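Greco tabletop set, Lodalton bench: README and rules of use

Last edited Sep 22, 2021. Read before you record, read again before you train on it. Rough notes, will clean up in October when Padeck sends back their comments.

What's in it

262 episodes, two arms, dishes and a bin on a tabletop. Each episode has a fixed view of the workspace plus wrist views, joint positions for both arms, gripper opening, one line of task text. All teleoperated, one operator at a time. 59 episodes are marked "hold" and shouldn't be used for training until somebody has gone through the timing. They are in the folder so the numbering stays whole. Don't delete them.

Novard keeps the master copy. Anything on a laptop is a copy, treat it like one.

What this file is for

Mostly the rules. We had three benches recording three different ways and the first merge was a mess. So from now on, same practice on every bench or the data goes in the hold folder. No exceptions for "just a quick test". Quick tests have a way of ending up in the training split.

Before power on

- Hands out of the reach of both arms. Both, also the one you aren't going to use.
- E-stop on the operator's side, where you can hit it without leaning across the table.
- Cables: look at the loops at the shoulders and along the forearms. Enough slack for full travel, nothing that can snag on a gripper.
- Speed cap loaded. The config file is the same for all benches, don't edit it locally. If you need a different cap, ask for a new config with a new name.
- Home both arms and look at them. With your eyes, not the readout.

Setting the table

- Dishes come from the bench kit only. No mugs from the kitchen, no glass.
- Bin goes where the task sheet says, dishes anywhere within reach of at least one arm. Vary it. If two episodes in a row look the same you did it wrong.
- Nothing of value or with a sharp edge inside the reach. Phones, keys, box cutters all go on the shelf.
- Wipe lenses at the start of every session. Do not wipe in the middle of an episode, stop it first.
- Marks and scuffs on the tabletop can stay. Don't paint over them, don't swap the panel halfway thru a batch. A new surface means a new batch ID.

During an episode

- One task, one episode. If you finish early, stop. Do not tack on another move.
- Fingers open before you come in on an object. Line up first, then descend. Approaches with the jaws half closed get rejected at review.
- Keep clear of the bin rim unless the task is about the bin. The walls are plastic and they flex, and a finger tip caught on a rim loads the wrist more than you would think.
- When both arms are close together over the same dish, one waits. Say which one leads in the task text ("left leads"). The other holds still until the leader has backed off.
- Dropped dish: finish the episode if it is safe, tag it "drop". Don't reset and pretend. We want the drops.
- Anybody steps inside the tape, you stop. Then you talk.

Wrist views

Framing changes a lot with every move and that's fine. What is not fine: a loose mount, fingers missing from view, exposure locked on the brightest spot. Glare on the table is OK as long as object edges still read. Check the first few seconds of every new batch on a real monitor, the small preview hides everthing.

Bench views, wrist and fixed:

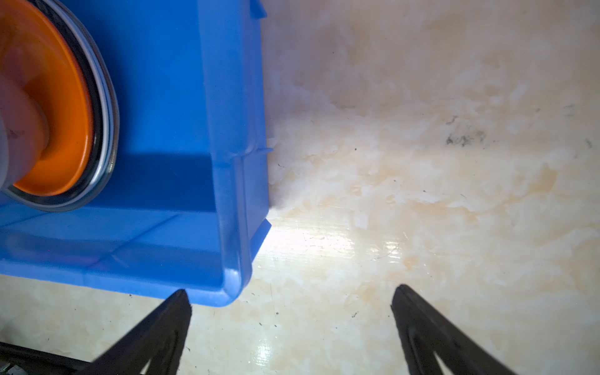
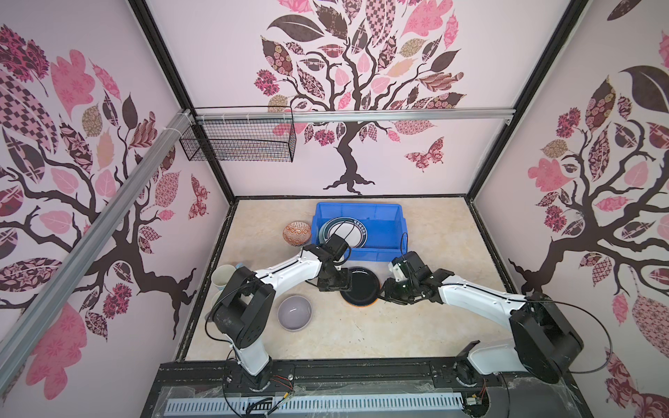

Labels

Task text is plain English, present tense, lower case. Name the object by color and kind, so "black plate", "blue bin". No nicknames. No left/right without saying whose left, use the operator's. If you don't know what to call a thing, look in objects.txt and add a line there if it's missing.

Tags allowed right now: drop, regrasp, two-arm, stop, hold. There were 12 at one point and half of them meant the same thing. Do not make up new ones.

Splits

By session, never by episode. Episodes from one session share light and layout and will leak if you cut them up. Test sessions are listed in test_sessions.txt and that list is frozen. If your numbers look too good, check this first.

Privacy

No faces, no badges, no screens with mail open. Walls around the bench help but people lean in. If a person shows up in any view, tag "hold" and tell the data lead the same day. Audio is never recorded. If your bench has a mic, pull it.

Safety log

Every e-stop gets a line in the log, also the silly ones. Time, bench, what the arms were doing, what you did after. After a contact stop: power down, check fingers and screws, re-home, then one slow run with no dishes before recording again.

Known problems

- Clock on the fixed view drifts against the joint log in long sessions. Over 100 ms in the worst one. Resync script is in tools/, run it, don't fix by hand.
- Gripper opening is a raw value, not millimeters. Scale differs between arms. See calib/.
- Some early task text says "container" for both bins and bowls. Not fixed yet.
- Bench layout is narrow compared to a real kitchen counter. A policy that works here tells you very litle about any other table. Do not claim more than that in a report.

Using it elsewhere

Ok for internal training and evaluation at Novard and Padeck. Not ok to run a policy trained on this near people without a separate risk review for that site, our checklist doesn't cover yours. Don't pass it on without this file attached.

Changes to the rules go through a written request in the repo, one change per request. Old version stays in /rules_old so we can tell which batch was recorded under what.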